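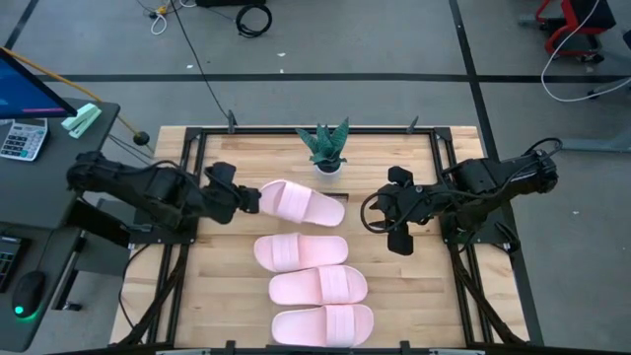

Tanner MacPherson wrote to me after my last post to say that a board game about a stock exchange can't teach anybody anything about markets, and that I should stop recommending them to people who want to understand economics. He suggested a textbook. I have read the textbook. I still think there is room for a game, and for the past month the one on my table has been Valtholm.

Valtholm is published by Bisgaard and designed by Hafþór Ladefoged, whose earlier game about grain tariffs I liked and could not get anyone to play twice. The new one is set in a made-up port city in 1841. Each player runs a private bank. You take deposits, lend to shipping firms and mills, print your own notes, and try not to be the bank everyone runs to when the notes start to look doubtful. It plays with three to five people and costs $113.

That is a lot of money for a game, so I'll start with what you get. The box holds a board, a rule book, five bank ledgers, a deck of 149 event and loan cards, and a large amount of paper money in five designs, one for each bank. The paper money is the point of the whole thing. There is no neutral currency in the box except a small supply of silver coins, and there are never enough coins to cover the notes in play. When you buy a warehouse from another player you pay in your own notes, and that player has to decide whether to hold them, spend them, or walk them back to you and ask for silver.

In our first session I printed too much. I had lent to two shipping firms and both were paying well, and I could see no reason to stop. Then a bad harvest card came up, one of the other players asked me for silver, and by the end of the round so had everyone else. My bank was sound on paper. It was closed twenty minutes later.
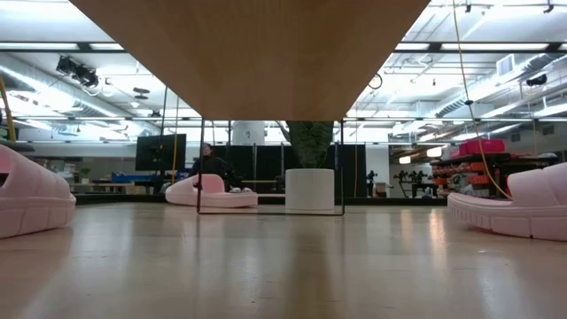 I have read a good many accounts of bank runs and understood them well enough, but I had never been the person deciding whether to start one. The player who came to me first had nothing against me. She had worked out that if she waited and someone else went first, she would get nothing. That is the standard argument for deposit insurance, and the game gets you there without a word of theory in the rule book.

The lending side is weaker. Loans come off the deck with a printed rate and a printed risk, and you take them or leave them. A real bank sets terms and turns people away, and it gets to know its borrowers over years. In Valtholm a mill is a mill. After four sessions we had all learned which cards were good, and the lending phase had turned into a race to grab them. Ladefoged's designer notes say an earlier version had negotiated loans and took six hours. I can believe it, but what replaced it is thin.

There is also nobody in the game who works for a living. Depositors are wooden cubes. When a bank fails, the cubes go back in the bag and the next round starts with fresh ones. Whatever your politics, that leaves out most of what a banking crisis does. I would have liked a track showing wages or unemployment, even a crude one, so that a run cost somebody something besides the owner of the bank.

The optional government rules help a little. They add a treasury that can lend silver to a failing bank if a majority of players agree, with the cost shared among all of them. We used them in September with a full table of five, and the argument over whether to bail out the biggest bank took longer than the round itself – two people who had voted no changed their minds when they counted how many of its notes they were holding. I would play with these rules every time, and I don't know why they are tucked away on page 14 as an extra.
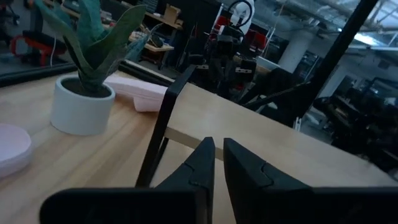

Some practical points. The rule book is clear but has no index. The notes are thin paper and two of mine have already torn. The green and blue designs are too close together for evening play under a lamp. A full game took us three hours with four people and closer to four with five. With three it is dull, as there are too few people to pass your notes around.

The other game people ask me about is Stustora, which covers similar ground and costs less. It's quicker and easier to teach, but it has a single currency and a central bank that never runs out, so trust hardly comes into it. If you want something for a family evening, buy Stustora. My copy came from a small shop in Clistow that carries both, and they were willing to open a box of each and let me look through the pieces.

As for Tanner's complaint, he's right that you won't come away from Valtholm able to read a balance sheet. I'd still use it with a class before the chapter on banking, with the treasury rules in and the three-player option ignored. For home use I would wait and see if Bisgaard reprints it with better paper.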